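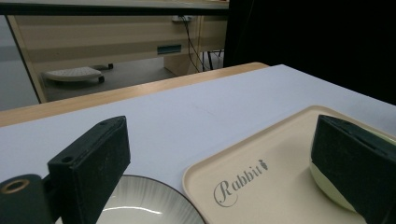
One reader of our first draft, Fu, objected that laying a table is hardly a matter of taste at all: people put the plate where their mother put it, and the tray goes wherever there is room left. We were delighted by this remark, which is sharper than anything we had written ourselves, and much of this section is an attempt to answer it.

Figure 1. A round white plate with a ribbed rim and a beige tray lettered "Rabbit", on a white tabletop with a wooden edge.

4.2 Plates, trays and the space between them

Small tables in shared homes have to do several jobs in a day, and the pieces that live on them are often bought singly and at different times. The plate and tray in Figure 1 are a good case. The plate is round, with a thin dark line at its outer edge and fine ribs spreading over the rim. The tray is rectangular with rounded corners, pale cream, and carries a word in sloping grey script. Nothing about them says "set", and yet the residents we spoke to in Ondale and Grarkdale were quick to tell us which pieces of this sort belonged together and which did not. They also enjoyed telling us, often at length and with cupboards open.

We had expected colour to come first in these accounts. In Ondale it did, more or less. People there talked about whites that "go" and whites that "fight", and several kept a cream tray away from a bright white plate at meals but were happy to see the two side by side at breakfast. In Grarkdale the talk was nearly all about rims. A tray with a raised rim was said to hold its own things in, so a plate could stand next to it without the table looking crowded. A flat board in the same spot was felt to leak — a lovely word, offered to us in two separate kitchens — and crumbs had little to do with it.

Lettering on trays split opinion more than any other feature. Some residents turned the tray so that the word faced the person sitting down, and would reach across and correct it if a guest had put it back the wrong way round. Others regarded the word as decoration and let it face wherever it liked. The first group was also the more likely to put nothing on top of the lettering, even when that meant a teapot standing on the bare table. We find this fascinating, as it means a printed word can take up room in much the same way as a cup does.

To return to Fu's objection: habit does explain where the plate goes. In the household diaries kept for the Prellbridge project, which hold 1302 entries from 27 homes, the plate's place is rarely mentioned unless somebody new has moved in. The tray is a different story. Its position is discussed, complained of and changed, sometimes within a single morning, and the reasons given are about looks at least as often as about reach. One January entry reads simply, "Moved tray. Better. Moved it back for lunch."

We therefore treat the plate as the fixed point of the small table and the tray as the piece through which taste gets expressed. This works well for 3 of the table types described in section 3. It works badly for the narrow wall table, where a tray of any size pushes the plate towards the edge and the residents gave up on looks altogether, and we come back to that type in section 4.3.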